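Four grippers in, and I finally have a favorite

So I said last month I'd stop buying fingers for the arm until I had tried the ones I already own in the simulator. I mostly kept that promise! (One pair showed up in March, but I had ordered it before I wrote the post, so it doesn't count.)

The job is the same as before: pick up a push button that's lying on its side, put it in a tray, let go without dragging it back out. Sorcha Rankin got me started on buttons after I spent far too long on cubes. Cubes let you be lazy. A push button is round at one end and blocky at the other, and whichever end you grab, the other end wants to swing.

I ran everything from the wrist camera this time, with the arm parked and the fingers open at the start. Trays and button colors change from run to run, and so does where they land.
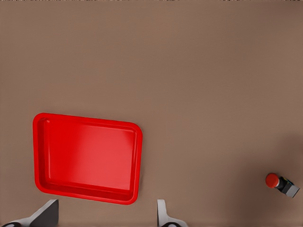

Wrist view in both, fingers open along the bottom edge.

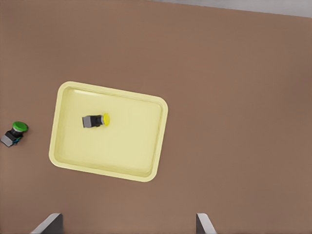
The four contestants were the Bekari parallel set, the wide Claseo pads, the soft fingers from Peston and a pair I drew myself, which I'm only including because I drew them. Each one got 154 tries with the same controller settings.

The soft fingers were the big letdown. I wanted to love them. They wrap around the cap beautifully and then the heavy end droops, and by the time you're over the tray the thing is hanging like a wet sock. Maybe a stiffer version would do it, but I only have the one stiffness modeled and I'm not about to spend another weekend on rubber.

The Claseo pads hold on to anything, no complaints there. They're just so wide! Going into a tray they need a lot of room on both sides, and if the target is close to the rim one pad comes down on plastic and the whole move stalls. I tried lifting the release height by 6 mm and that fixed the stalls, but then the buttons roll when they drop. Pick your headache.

Mine did better than I expected on the square end and terribly on the round end. Moving on.

Which leaves the Bekari set. Narrow enough to get down inside the rim, flat enough to grab the block squarely, and they open far enough that I can be a bit sloppy about lining up. I did have to slow the closing speed down a lot - at the default they'd shove the button before they gripped it, and the camera would still be reporting the old spot.

About that camera lag: Wilma Gunn wrote in to say I should stop blaming the camera and look at my controller loop, and she was right (thank you, Wilma, also ouch). I was asking for a fresh pose only once per move. Now I ask again just before the fingers close, and most of my near misses went away with every gripper, including the ones I'd already been rude about. So I reran all four. The order didn't change, but the gap got smaller.

Next up is a longer run, 1000 picks with the Bekari fingers only, and I want to swap in the Đoàn controller to see if it's any gentler on the close. If anyone has settings for it that they like, please leave them in the comments. I have the manual open and I'm still on the page about units.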